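# How many demos before my arm can move a pot off the burner by itself?

**clikier_fan** — Prunville

Hi all! I've got a leader/follower arm pair running the Clikier software and I'm teaching it kitchen tasks by teleop. The task right now is "grab the pot by the rim, lift it, set it down next to the sink." I have 31 demos and the trained policy gets to the pot just fine, then stalls with the jaws open. Do I need more demos, or am I doing something wrong when I drive?

---

**sinaga_bench**

Oh, this is such a fun stage to be at! Yes, you need more, but look at your driving first. Stalling at the grasp usually means you paused there in the demos. Most of us do — you line up, stop, squint at it, then close. The policy sees a pile of frames where nothing moves and learns to sit still.

Play back a few episodes and watch the gripper value. If it's flat for a second or more before closing, re-record those. Then practice the lift without recording until your hand does it in one smooth motion.

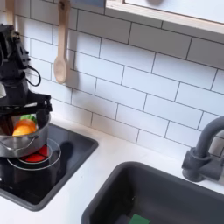 Pick one grip and stick with it, too. If half your demos take the rim and half go for the handle, 31 episodes won't be enough for either one. I kept to the rim, moved the pot a little between episodes, and swapped the toy food around so the policy didn't latch onto one color. Mine started closing reliably somewhere past the first hundred, and by 600 it was a joy to watch!

---

**durkisham_dan**

just record more. i did 900

---

**teleop_tuesdays**

Agree with sinaga_bench on the pauses. Two things to add:

- Check that your leader and follower grippers are calibrated to the same range. Mine never reached fully closed, and it looked exactly like your stall.
- Record some recoveries. Start with the gripper slightly off to one side of the rim and drive it back. The Durkisham group's set has 1,105 episodes and the recovery ones helped me most.

Please post an update when it lifts — that first one is a great feeling!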